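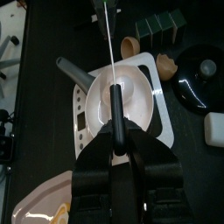

Tunside gripper kit, review after one term in a student club

Our club bought the Tunside kit in May for the kitchen task of the student competition. I am the person who takes care of the hardware, so I write mostly about this side.

Assembly took us one long evening. The manual has 42 steps, and step 19 shows the screws in the wrong order. Rasmus Navickas noticed it before we broke something.

The two fingers hold a round handle well, also a smooth one. With bowls we are less happy. The gripper is wide, and when dishes stand close together it pushes the neighbor before it reaches the right one. Plan your table with more free space than you think.

We ran 100 pick attempts with a handled tool and 100 with a small cup. The tool was much better. I would like softer finger pads in the box, now you must order them from Branda separately.

Support answered my two emails within a day, very polite. The cable is too short for our arm and we bought a longer one.

For a beginner club I recommend it, four stars. If your task is only cups, look first at something narrower.

Prodromos Spanos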